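In Defense of the Drawer Full of Straps and Hats

I own too many belts. I also own too many knit hats, a few headbands, a couple of bag straps that no longer belong to any bag, and one long woven thing that I think came off a beach tote in my twenties. Until last April all of it lived together in one deep drawer in the hallway, and I was perfectly happy about that.

Then I let my friend Madalena Esteves help me "go through" it. If you've ever had a very organized friend, you know what those two words mean. She showed up with labels. She had a system, which she got from a workshop she took at Fostadton, the storage place out by the highway, and the system said that everything you wear falls into one of 41 categories and every category gets its own container. I'm not making up the number. It was on a laminated sheet!

I want to argue, a little stubbornly, that the drawer was better. Or at least that the bits and pieces we finish an outfit with don't want to be sorted the way shirts and socks do, and that we lose something when we try.

Start with the knits, which are my weak spot. Some people feel this way about cheese. Give me a thick plaited stitch in a good dark brown, with all those little ridges catching the light and the dips between them going nearly black, and I will find a reason to bring it home. It hardly matters what it is. A band, a hat, a cuff, I'll work out the details later.
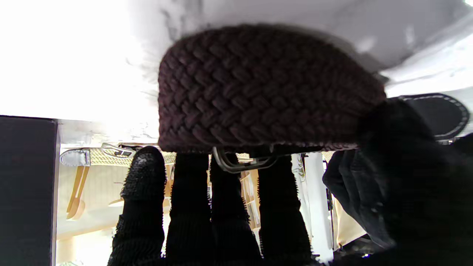
Chocolate-brown knit with a basket-weave braid, and a dull metal buckle peeking out underneath.

Now, where does a piece like that go? Madalena's sheet had "winter, head" and "winter, neck" and "hardware and fastenings," and those are three separate bins on three separate shelves. In my drawer, a knit and a buckle could end up nose to nose, and I liked that. I'd reach in for a hat on a cold morning, my hand would hit something metal, and I'd remember I had a belt that went beautifully with brown. Half of the outfits I've ever gotten a compliment on started with my fingers bumping into something I wasn't looking for.

I do know the case against me. Kalkidan Gebreyes, who I used to share an apartment with and who still has opinions about it, would tell you that buckles snag. She's right. A buckle has a tongue and corners and it will find the one loose loop in your favorite hat and pull on it all winter. She lost a very nice cream beret to my drawer and she has never let it go. She'd also say that knitwear thrown in with hard stuff gets fuzzy before its time, and I can't argue with that either. I like a bit of fuzz, though. A thick knit with no fuzz on it looks like it's still waiting for the price tag to come off.

Anyway, we did it her way for two months. I bought the bins (Floker, the clear stackable ones with the lids that never quite click). I rolled every belt. I folded every hat, which felt ridiculous, because a hat already has a shape and that shape is the whole point of it. Madalena wrote the labels in her lovely square handwriting and I sent pictures to my sister, who said it looked like a pharmacy.

And it did look great! I'm not going to pretend otherwise. For the first week I opened the closet just to look at it. Then I noticed I was wearing the same belt every day. It was the one at the front of the front bin. The others were technically easier to find than they'd ever been, and I had stopped thinking about them completely. I'd rolled them up and put them away, and that was that.

What I missed was the spreading out. Every so often, when the drawer got so full it wouldn't shut, I used to haul everything onto the biggest clear surface I could find and lay it all down flat. I'm a great believer in a pale background for this. Dark things look wonderful on it, and you can finally tell your black from your navy. Wood is cozy but it swallows browns, and a bedspread has too much going on, with everything sinking into the folds. Give me something hard and bright where a strap can lie out at a slant and look like itself.
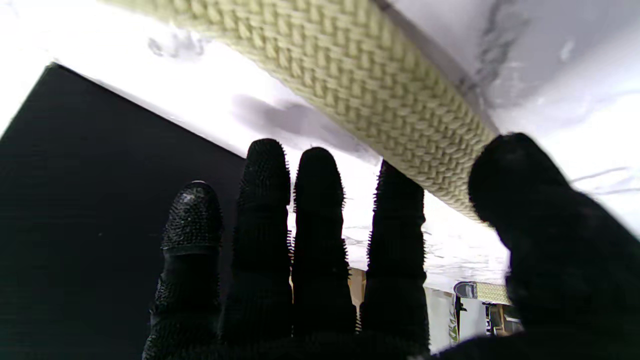

Pale yellow, by the way, is a color I'd have sworn I couldn't wear. I think most of us decided at some point that buttery shades were for babies and kitchens. But a thick woven strap in a soft yellow is about the friendliest thing you can put next to black. It's gentler than white and it doesn't shout the way a real lemon yellow does, and woven texture keeps it from looking like ribbon on a cake. I only figured this out by having one lying around near other stuff. No bin labeled "straps, light" was ever going to introduce me to that idea.

The same goes for matte black. Shiny black is dressy and a bit bossy. Matte black just sits there letting everything else have a turn, and the more of it you've got on the table, the better your odd pieces look. If you only take one practical thing from me today, take this: lay out your strange colors beside something big, flat and black before you give up on them.

Benvinda Aguiar runs the alterations counter at Brandão, where I take my coats, and I asked her about all this while she was pinning a hem for me. I figured a professional would side with the labels. She told me she keeps her own belts on a nail behind the door and her hats on top of the fridge, and that the only thing she's strict about is not hanging knits, "because gravity is patient." She has been doing this for 25 years, so I felt pretty well vindicated, even if a nail is a kind of system too.

I've since landed on a compromise, and I'll admit it's one Madalena talked me into over soup. The drawer is back. It has a single divider down the middle, a piece of shelf board, with soft things to the left and hard things to the right. That's the whole arrangement. Stuff hops over the divider all the time and I let it. Anything with a really vicious buckle gets fastened shut before it goes in, which solves most of the snagging — Kalkidan, I'm sorry, I should have thought of it before the beret.

The clear bins went to Bernardo Torres down the hall, who keeps seven kinds of dried beans in them and seems delighted. The lids don't click for him either.

And I've kept up the spreading out, except now I do it on purpose at the change of every season instead of waiting for the drawer to jam. I put on some music, clear off the table, and lay it all down with no plan. I don't make piles and I don't ask whether anything sparks anything. I move one thing next to another thing and see how they get along. Usually I end up with two or three combinations I'd never have dreamed up standing in front of a closet at seven in the morning, and maybe one strap that I can finally admit I'm never going to use.

Not the beach tote one, though. I tried it as a belt last week over a black linen dress and I think it's going to work if I can find the right ring to loop it through. There's probably one in the drawer.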